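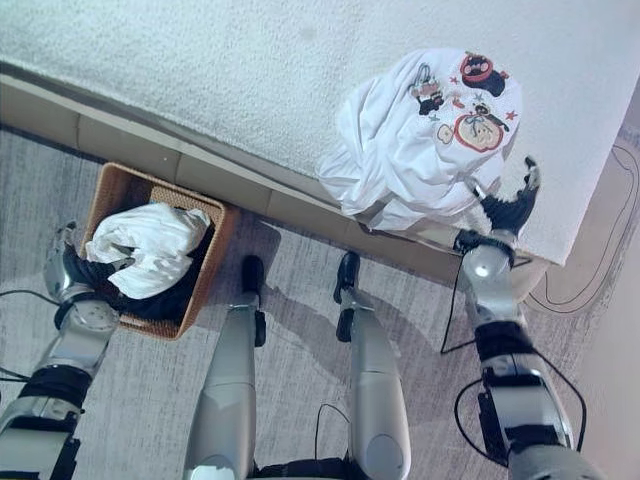 Rashidi – registro de tareas domésticas con robot humanoide
README del conjunto de datos, versión de julio de 2023

Resumen

Rashidi reúne 3.044 episodios de trabajo doméstico hechos con un robot humanoide de dos brazos: recoger ropa, meterla en una cesta, sacarla otra vez, ordenar el dormitorio y la sala. Lo publica Bokatstead, empresa que da servicio de limpieza y lavandería a residencias de estancia larga. Los episodios se grabaron en el piso de prácticas de Cliduden, donde también se forma el personal nuevo.

Además de los datos del robot, el conjunto incluye notas de las personas que trabajan con él. Para nosotros esta parte es igual de importante, y pedimos que no se separe de la otra cuando se copie el conjunto.

Contenido

episodios/ : video de cabeza y de muñeca, posiciones de las articulaciones, fuerza en los dedos
notas/ : 34 cuadernos de turno, transcritos y sin nombres
encuesta/ : respuestas del personal antes y después del cambio de tareas
herramientas/ : el lector de archivos Clomau y dos scripts de conversión

Cada episodio tiene una etiqueta de resultado (completo, parcial, interrumpido). La etiqueta la pone la persona que está presente en el turno. Los episodios interrumpidos no se borran.

Qué cambia en el trabajo

Antes, una persona hacía la habitación entera. En los turnos con robot, esa misma persona prepara el espacio, vigila, corrige y termina lo que queda. Se agacha menos, esto lo dicen casi todos los cuadernos. También espera más, y la espera cansa de otra manera. En la encuesta, 33 personas contestaron las dos veces. La pregunta que recibió más comentarios fue la de quién responde si una prenda se daña.

Después de estas respuestas hicimos tres cambios:

1. El tiempo de vigilancia se paga como tiempo de trabajo normal.
2. Cualquier persona del turno puede parar el robot y no tiene que escribir una justificación.
3. La cuota de habitaciones no sube en los turnos con robot. Se revisará en septiembre.

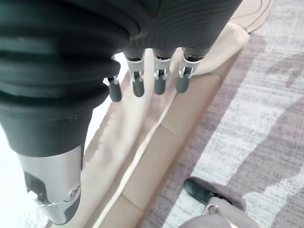 Una compañera de turno escribió en su cuaderno que ella no tiene miedo de perder el puesto, pero sí de que el puesto se vuelva solo mirar, y que quiere seguir decidiendo cómo se dobla y dónde se guarda cada cosa. Por este comentario añadimos el campo «decisión_persona», que indica en qué momentos el orden lo eligió alguien del equipo.

Limitaciones

Un solo piso, pocas clases de muebles, casi siempre suelo con alfombra. La ropa mojada no está incluida. Las notas están escritas por personas con lenguas maternas distintas – no hemos corregido la gramática, solamente quitamos los datos personales. Los primeros 100 episodios usan una calibración antigua de la muñeca y conviene tratarlos aparte.

Uso permitido

Investigación y formación. No se permite usar los cuadernos ni la encuesta para evaluar a trabajadores, ni para calcular cuántas personas se pueden quitar de un turno. Si usted encuentra un dato personal que se nos escapó, escriba por favor al buzón del proyecto con el número del episodio o del cuaderno, y lo retiramos en la versión siguiente.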